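Drevley Lien Notice Set

Preliminary notices, claims of lien and releases from private construction jobs, transcribed to plain rows. Release 5, Sun 22 August.

Summary

The set holds 400 lien files. A file is everything recorded or served against one property by one claimant: the preliminary notice if there was one, the claim itself, any amendment, and the release or discharge. Public works are out of scope, as bond claims follow different rules and use different forms.

Source documents were scanned at the Clerard office and keyed at Carroll. Pirari is the name of the checking script, kept in the tools folder. It reads the tables and prints a list of rows that fail. It does not change them.

Files

claims.csv - one row per recorded claim of lien
notices.csv - one row per notice served, with method of service
releases.csv - full and partial releases, linked by claim_id
parties.csv - role codes only, with no names or addresses
tools/pirari - checking script and its settings

Main fields in claims.csv

claim_id: text, stable between releases
first_work, last_work: dates as stated by the claimant
recorded: date stamped by the recorder
amount: dollars, as claimed, before credits
tier: 1 for a direct contract with the owner, 2 for a subcontractor, 3 for anyone lower
days_to_record: recorded minus last_work, in calendar days

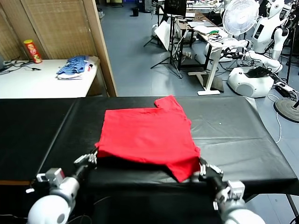 Blank and zero mean different things in the amount field. A blank is an amount that could not be read on the scan. A zero is a claim recorded with no balance, usually an amendment that withdraws an earlier figure. Drop blanks before computing totals.

The script flags any claim where days_to_record is more than 90. A flag is not a finding that the claim was late. Deadlines vary with the state, the tier and whether a notice of completion was recorded, and none of those rules are coded here. To change the limit, edit max_days in the settings file.

Known problems

- 66 claims have no matching row in notices.csv. Some claimants were not required to serve a notice; others served one that was not kept. The two cases cannot be told apart.
- last_work is often the last day of a month. Treat it as approximate.
- Partial releases before release 3 were keyed as full. These have been corrected, but copies made from the older tables still carry the error.
- Retainage is included in amount in some files and left out in others. There is no field for it yet. One is planned for October.

Use

The tables are meant for testing deadline trackers and form parsers. They are not a sample of any county or trade, and rates drawn from them should not be quoted. Nothing in the set is legal advice.

Corrections go in the issue list, with the claim_id and the page of the scan.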